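Lulcombe Journal
Opinion
Let the town test its own water, and let the numbers be seen

By Daithí Lenihan

In December the county closed the walk-in counter at the Lulcombe water lab. Residents who want their well tested now have to order a kit from a private lab in Grodavside, wait for it to arrive, fill the bottles, and drive them 40 miles before 11 in the morning. If they miss the cutoff, the bacteria sample is too old to use and they start over.

I think this was a mistake, and I think the reasons given for it were weak.

The main reason was cost. The counter lost money each year, and the county said that people on town water should not have to pay for people on private wells. That sounds fair until you look at how the county spends on other things. People who don't drive pay for roads. People with no children pay for the school on Baláž Road. We do this because a sick neighbor, or a child who can't read, costs everyone something in the end. Bad well water belongs on that list.

A full test at the private lab is a real bill for a family renting an old farmhouse, and the people with the oldest and shallowest wells are very often the people with the least to spend. When a test is cheap and close by, they do it. When it is a day off work and a long drive, they put it off, and the water comes out of the tap looking the same as it always did.
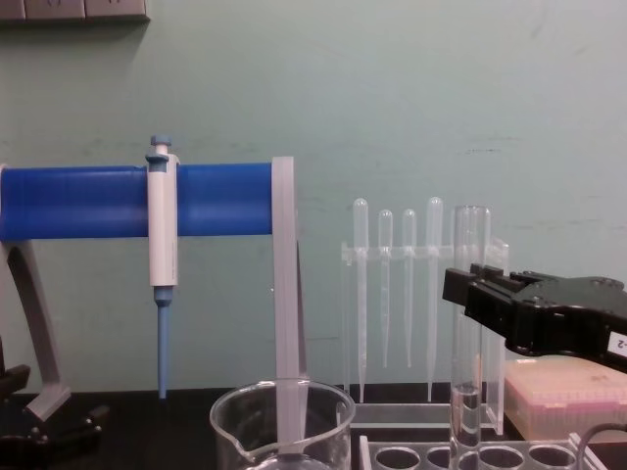 A pipette on its stand, with a glass beaker at the bench.

Much of the basic work of testing water is not exotic. You need clean glassware, a way to measure small amounts the same way each time, and a person who has been trained and who writes things down. The costly part is the instruments for metals, and I accept that a small county may not want to own those. Lead and arsenic samples can be sent out. Nitrate and coliform bacteria, the two things most wells here ought to be checked for every year, can be done in a modest room by one careful technician. We had the room and we had the technician. The room is now used to store voting machines.

The second reason was that hardly anyone came. I have seen the visitor log, and it is true that the numbers had been falling. But the counter had cut its hours twice, and in its last year it was open only in the early afternoon, when most people are at work. The county stopped mailing the yearly reminder card as well. You can't take away the card and the hours and then point at the log as proof that people don't care.

The third reason was about liability. If a county worker tells a homeowner that the water is safe and it later turns out to be bad, who is at fault? It is a fair question with a plain answer. A test says what was in the bottle on the day it was filled. Every lab prints that on its report, and the county lab did too. I could find no case of anyone here taking the county to court over a well test.

What bothers me most is the loss of the record. The county kept every result going back to before I moved here, sorted by road. When the Roline feed yard expanded, that record was how people on the north side learned that nitrate was climbing in their wells. No single household would have noticed. One family's result is a number on a sheet of paper, but a row of results from the same road over ten years tells you where the trouble is coming from. A private lab owes its customer a report. It doesn't owe the rest of us anything, and it has no reason to put my result next to my neighbor's.
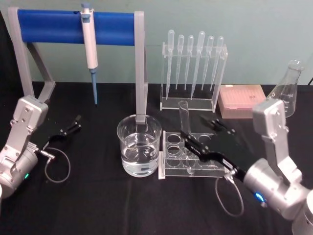
So I would ask for something smaller than a full return to the old lab. Open the counter two mornings a week and one evening. Do nitrate and bacteria in town, send the metals out, and charge what the bottles and supplies cost. Bring back the reminder card — it is a stamp and a piece of paper. Then publish the results by road, with names and house numbers left off, so anyone can see them without filing a request.

Some people worry that publishing will hurt house prices. It might, on certain roads. I own a house on a road where I would expect it to. But a buyer who finds out about the water after closing has been hurt worse than a seller who had to disclose it, and in a place this size the two of them will be meeting at the grocery store.

The county board takes up the spring budget next month. The counter isn't on the agenda. Any resident can ask to have it added by writing to the clerk, and I have already sent my letter.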